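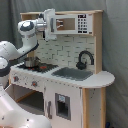

4.2 What the home build can and cannot show

Claims that a manipulation rig can now be put together in a spare room deserve more doubt than they usually get, and we include our own earlier note in that. The setup at Sorance, the workshop we share with two furniture makers, was assembled by three of the authors over one winter, and for most of that time it did nothing that would count as a result. The arm was bought; the rest was fitted, shimmed and refitted around it. Figure 3 gives a fair idea of the working distances. With the gripper up against the left side of the toy microwave, the elbow passes over the stovetop and the small pot on it, so any plan that treats the upper and lower parts of the kitchen as separate problems is already in trouble. Papers that report on door opening alone tend to leave this out. We left it out too, in the February draft, and Noemi Rizzi was right to send it back.

Figure 3. The Sorance rig, with the gripper at the door edge of the toy microwave.

The choice of a play kitchen is often defended on the grounds that it stands in for a real one. We doubt it. A toy door weighs next to nothing, and its hinge gives no useful warning before it moves. Knobs on a child's kitchen are made for small hands and turn under forces that would not shift a real cooker knob at all. What the kitchen does offer is a set of fixed things in fixed places at a price a home builder can bear, and that is a smaller claim than the one usually made. Leone has argued that the light parts make the task harder, as the whole unit may slide before the door opens. This is true, but a task can be hard in a way that teaches very little, and we have not found a convincing way to tell the two apart.

We logged 217 attempts at the microwave door under the final layout. We do not report a success rate for them. The reason is dull: the rule for what counted as open was changed twice during the runs, first by Morelli, who wanted any visible gap to count, and then by Ruggiero, who wanted the gripper to be able to enter without touching the door again. Under the first rule the rig looks rather good. Under the second it looks ordinary. We could have gone back and scored everything by one rule, but the early logs do not hold enough to do it honestly, and we would sooner print no number than a tidy one.

Some of the trouble came from the build itself. The kitchen was first screwed to a board, which let the board flex, and then to the floor, which upset the landlord. The present fixing is a pair of brackets made in the shop from scrap. They hold, though we check them with a square before each set of runs and have had to reset them 5 times. None of the published home builds we read mentions any such check. Either their fixings are much better than ours or the drift went into the results, and a reader has no means of knowing which.

Software was less of a burden than expected, though we would not call it solved. We tried the Orbridge planner with its default settings and then with limits drawn up by Gökçe after a day of slow hand-guided moves. The second version is the one we kept. It refuses a good many goals that the first would have accepted, and we count that in its favour – others may not. A learned policy trained on 2000 recorded moves was also tried and dropped, mainly for want of time. We make no claim about how it would have done with more care, and we would ask that this section not be cited as evidence against such methods.

There remains the matter of cost. Home builds are praised as cheap, and ours was, if the hours are left out. With the hours in, we suspect that renting a bench at a proper laboratory would have come out level. The case for building at home then rests on having the thing to hand in the evening, when an idea turns up and can be tried before it is forgotten. We found that useful. Whether it leads to better findings is a separate question, and nothing in our logs speaks to it.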